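Unit 4: Working rules for tabletop manipulation cells
Course handout, Melnychuk Technical Program
Prepared by Roxana Gavrilă
Revised 2023-09-01

Read this before your first cell session. It replaces the March version. The main changes are in the sections on soft objects and on stopping a run.

4.1 Scope

These rules cover a single arm working over a fixed table with small household items. They do not cover mobile bases or shared conveyors, and they do not replace the site risk assessment, which is posted at the door of room 323. If a rule here and the risk assessment disagree, follow the risk assessment and tell me.

4.2 Before power-on

Walk the reach of the arm with your eyes first. Look at the table, the wall behind it and anything stored at the side. An arm that works well inside the table area can still swing its elbow over a shelf.

Check the cables at the wrist. Loops should be long enough for the wrist to turn fully and short enough that they cannot catch on an object or on the table edge. If a loop has worked free, fix it with the arm powered down.

Look at the fingertips under good light. Light scuffing is normal. Cracks, loose screws and bent tips are faults and go in the log.

Wipe the table. Crumbs and grit confuse depth readings and get carried into the joints.

4.3 Laying out objects

Leave clear space around each item, enough for the open fingers to come down on either side. Three finger widths is the course minimum. Do not place anything with its edge hanging over the table.

Keep the set the same for the whole session. If you add or remove an item, write it down with the run number. Missing notes of this kind are the most common reason I send a Panalard worksheet back.

Blades count as hazards even when they are small. A peeler stays on the table only if the task sheet lists it, and you do not hand it to or take it from the gripper.

4.4 Soft and open-mesh objects

A rigid part has one width. A mesh sponge has whatever width the fingers give it, so width alone is a poor test for a good grasp. The rules are:

Approach from above, with the fingers open wider than you think you need.
Close at low force. Raise the force in steps, and no more than two steps in one attempt.
After lifting, hold still for over 2 seconds before any sideways move.
Check both views, wrist and overhead. At close range the wrist view may show little except netting.
Netting can snag on a finger edge or a screw head. After each release, open fully and confirm the fingers are clear.

Blue mesh sponge, wrist and overhead views:
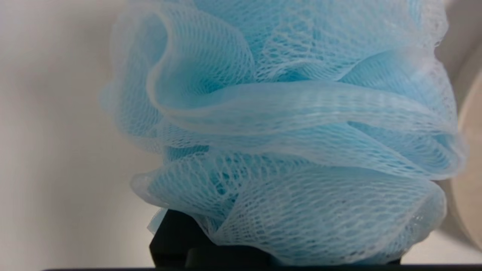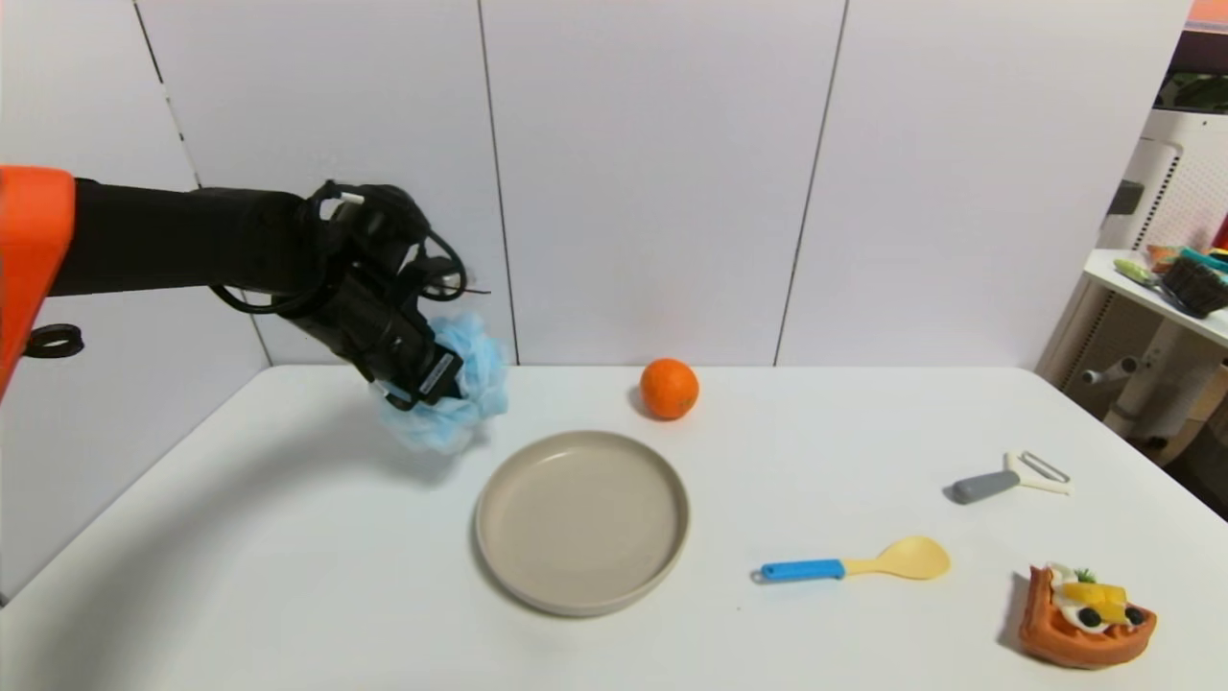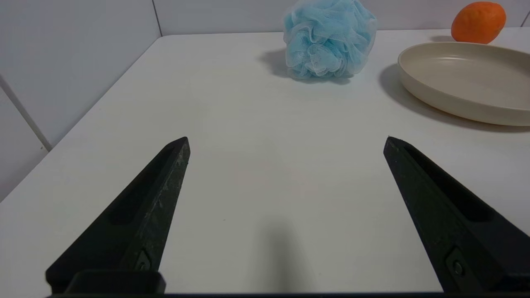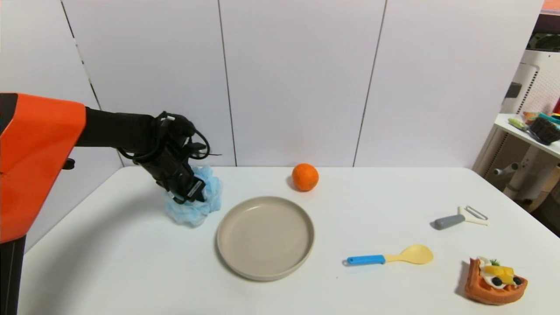 4.5 Stopping a run

Anyone in the room may stop a run, and does not have to give a reason at the time. Use the red button first and the software stop second. Call out "stopped" so the person at the keyboard knows.

Do not reach in while the arm is paused. Paused means the controller is still holding torque and may resume. Wait for the drive light to go out – then clear the object by hand.

If an object is stuck on the gripper, do not pull against closed fingers. Open them from the panel, or release them with the hand tool on the Zomberg bench.

4.6 Records

Each run gets one line: run number, object, result, stop (yes or no), initials. Write "failed" when it failed. A dropped object is a failed run even if it landed where you wanted it.

Save the files from both views under the same run number. Two people sign the sheet at the end of the session, and the sheet goes in the Amwood binder before you leave.

4.7 For next time

Read Unit 5, on contact force limits. Bring one completed log sheet from your own cell session, with any stops marked, and be ready to explain how you chose your closing force.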